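Household Food Storage, Unit 4
Dry goods: keeping, checking and using up

Notes prepared by Pallavi Sachdeva

Bring these notes to the practical in the second half of the unit. The reading for Unit 5 (chilled and frozen foods) is listed separately.

4.1 What counts as a dry good

For this course a dry good is any food with so little water in it that bacteria and moulds can't grow under normal kitchen conditions. Flour, rice, dried pasta, sugar, salt, ground spices, tea, dried beans and lentils all belong here. Dried fruit is a borderline case. It holds more water than the others but the sugar ties much of it up, so it keeps well until the packet is opened and less well afterwards.

Honey and golden syrup are not dry, but they are usually kept in the same cupboard and we treat them together. Nuts are dry but fatty, and they are dealt with under 4.3.

4.2 Four things that spoil dry goods

Moisture. Flour takes up water from the air and forms lumps. Salt and sugar cake. Ground spices clump and lose their smell. Once a dry good has become damp enough to smell musty, throw it away. Drying it in a low oven does not make it safe.

Heat. Warm storage speeds up every change we want to slow down. The cupboard over the hob is the worst place in most kitchens, followed by the one next to the boiler. Steam from the kettle has the same effect on any shelf directly over it.

Light. Light bleaches paprika, turmeric and dried herbs and takes the flavour with it. It does very little to salt or white sugar.

Pests. Flour moths, weevils and biscuit beetles usually come in with the shopping. Paper and thin plastic don't stop them. The first sign is often webbing in the folds of the bag or fine dust under it.

4.3 Fats going rancid

Wholemeal flour, oatmeal, brown rice, ground almonds and all nuts contain oils that react with the oxygen in the air. The result smells of old paint or crayons. Rancid food is unlikely to make anyone ill in small amounts but it ruins whatever it is cooked in.

White flour has had most of the oily germ taken out and so keeps for much longer than wholemeal. Students often have these the wrong way round in the test. If you buy wholemeal flour in large bags, keep half of it in the freezer, well wrapped.

4.4 Containers

The class compared three containers in December, each filled with 600 g of plain flour and left in the teaching kitchen. We used the Turent clip jar, the Biseo screw-top tub and an ordinary paper bag folded over and pegged. Each was opened once a day and closed again.

After 8 weeks the flour in the paper bag had lumps throughout. The Biseo tub had a few small lumps near the top. The Turent jar had none that we could find with a sieve. One kitchen and one run prove very little, and your write-up should say so. It should also mention that the paper bag stood nearest the sink, a fault in the way we set the test up.

Points to look for when choosing a container:

A seal that can be washed separately. Flour collects under a fixed seal.
An opening wide enough for a measuring cup or a dry hand.
Straight sides, which waste less shelf space than round ones.
A size that matches the packet you normally buy. Half-full containers hold more air.

Wash and dry a container fully before refilling. Don't top up old flour with new. Tip the old out, fill with the new, and put the old back on top so that it is used first.

4.5 Labelling

Write the name, the date of opening and the best-before date. Masking tape and a soft pencil will do. For self-raising flour, write "SR" in large letters. For beans and pulses, add the soaking and boiling times, and remember that red kidney beans must be boiled hard for ten minutes before simmering.

4.6 Best before and use by

A best-before date is about quality. Most dry goods are still fit to eat after it, if they smell and look right. A use-by date is about safety and must be followed. You will rarely find one on a dry good, although fresh pasta sold near the dried kind does carry it.

Baking powder is a special case. It does not go off but it stops working. Stir half a teaspoon into a little hot water; it should fizz at once.

4.7 The stock list exercise

Last year's group listed everything in their cupboards at home and sent the lists in. There were 231 entries, and 91 of them were past their best-before date. Ground spices were the largest group, with cake decorations next.

Make your own list using these headings: item, amount left, date opened, best before, where kept. Mark anything you haven't used since you opened it. Plan two meals that use up marked items and cost them with the price sheet from Unit 2.

4.8 Open shelves

Jars on an open shelf are easy to see and reach, and tend to get used. They also get more light and more cooking grease than jars in a cupboard. Keep fast-moving goods there and put the slow ones behind a door. Wipe the shelf and the lids weekly. 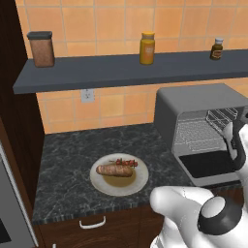

4.9 Questions to prepare for the practical

Why does brown rice have a shorter shelf life than white?
Where in your own kitchen is the coolest dry place, and what is kept there now?
What would you change in the flour test in 4.4 to make it fairer?
How would you deal with a cupboard in which one bag of flour has moths?

Write a few lines on each. Bring a clean, dry jar with a lid and a packet of any dried pulse.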